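3.2 Collecting the demonstrations

All demonstrations were recorded in the Flornier lab between the first week of September and the end of that term. We used the laboratory as it stood. Benches were not cleared beyond what the technicians needed for their own work, and the appliances along the walls stayed where they were. An earlier set, Drunau, was recorded against plain cloth in a booth, and policies trained on it lost track of the fingers as soon as the hand was moved to an ordinary bench. We wanted the new set to contain the clutter from the start.

The robot has one arm and a five-digit hand. During recording the hand wears a black knitted glove. The glove gives the fingertips more grip on smooth items and covers the joints, where small parts used to get caught. It also changes what the wrist camera sees. With the bare hand, joint edges and screws gave the network easy points to follow. With the glove on, the digits are dark and have soft, fuzzy outlines, and the palm gives almost no detail. We did not add markers to the fingertips.

The wrist camera is small and sits close to the hand, so the digits take up a large part of each image and the thumb often looks bigger than the rest. Figure 4 is a single image from the wrist stream, with the digits spread.

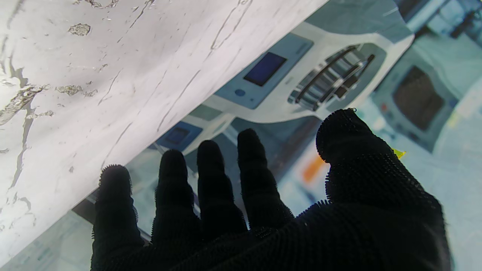
Figure 4. Wrist camera view of the gloved hand with digits apart. A white, marble-patterned surface crosses the upper left; laboratory equipment is visible behind.

Each demonstration was driven by an operator wearing a tracking glove. The operator's finger angles were mapped to the robot hand by the Solanki retargeting code, with one change: we limited the thumb's inward swing to keep it from pressing the knit against the index finger. Operators worked in pairs and swapped after 32 demonstrations. A session ended after two such blocks, or sooner if the glove had slipped on the fingers. When it had slipped, the last demonstration was thrown out and the hand was dressed again before the next one.

Every demonstration starts from an open hand. The operator holds the pose, the recorder writes the joint readings, and the task prompt is then read aloud by the second person. We kept the opening part of each recording in the training data. Removing it made the files shorter, but the trained policy then tended to close the fingers too early.

Nine tasks were recorded, giving 3839 demonstrations after filtering. Filtering was done by hand in the Hallik viewer. A recording was dropped if the wrist stream had missing images, if the operator stopped partway, or if the joint log and the video could not be lined up. Failed grasps were kept and labeled as failures. Lighting was left to the room, and we made no color correction, so the blue tint in part of the wrist footage is present in the released files as well. Labels for each recording are stored next to the joint log and use the same clock.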